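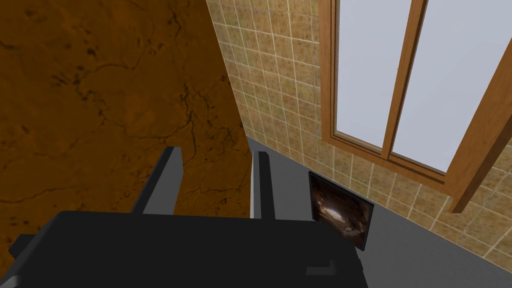 Figure 4.1 Gripper with two fingers spread apart, rendered view

Chapter 4
The Petition and Its Readers

A petition is the oldest form of political writing that an ordinary citizen can sign. It asks a person or a body with power to do something, or to stop doing something, and it carries the names of those who agree. In this chapter we study the petition as a text and as a piece of organized work. The strike and the boycott were treated in Chapter 3, and the student should have the vocabulary from that chapter ready, especially the terms "target", "demand" and "constituency".

We begin with a case from the town of Handerville. In September the town council there announced that the evening bus to the Gudeta neighbourhood would be cancelled. A night-shift baker, Maksym Melnychuk, wrote a petition of one page and left copies in shops along the route. It collected 300 signatures, of which the clerk accepted all but 73. The refused signatures had no address, or an address outside the municipality. The petition was nevertheless received, and the council was obliged by its own by-law to put the matter on the agenda. 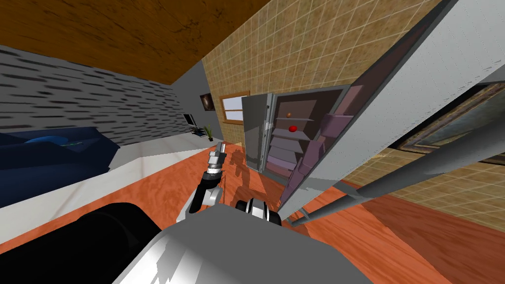
Page last modified: 19 May 2021

Two features of this case will return through the whole chapter. The first is the question of who may sign. Many people who used the bus did not live in Handerville, and they had a real interest in the decision, but the by-law recognized only residents. The second is the wording of the request. Melnychuk's first version asked the council "to respect working people". This is a sentence with which every councillor can agree and after which no councillor must do anything. His second version asked the council to keep the 11:40 departure until the end of the budget year. To this a council can only answer yes or no, or propose a change of hour – and each of these answers can be reported in the newspaper the next morning.

4.1 Demand, grievance and address

We will distinguish three parts in the body of a petition. The address names the receiver. The grievance says what is wrong and for whom. The demand says what the receiver should do, and by what time. In older petitions the address could fill half of the page, with titles and expressions of humility. In present-day petitions it is often one line, and in online petitions it is sometimes missing, so that the signer does not know who will read the text. The theorist Xuân Lò calls this type the "open letter in disguise". We shall use her term in section 4.3, although with some reservations. 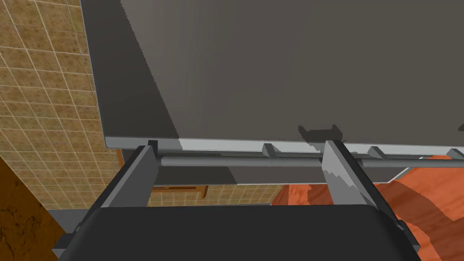
Figure 4.2 Handle bar held on brackets beneath the edge of a dark grey panel

The threshold is a separate matter. Some assemblies will debate any petition which reaches a fixed number of names; in the province of Aler, this number is 2,000. A threshold gives the organizers a clear goal, but it also changes their behaviour. They may collect names quickly at a market or a hockey game, where there is little time for conversation, and later find that few signers will come to a meeting. The student should keep this in mind when reading the Drendotmont petition in section 4.2, where the organizers spoke with each signer at home.

Before continuing, please read the by-law extract in Appendix B and mark every word that limits who can sign.

Related chapters
Chapter 2: Pamphlets and the Cheap Press
Chapter 3: Strike, Boycott and Refusal
Chapter 5: Speaking at a Public Hearing
Chapter 6: Letters to Elected Members
Appendix B: Extracts from Municipal By-laws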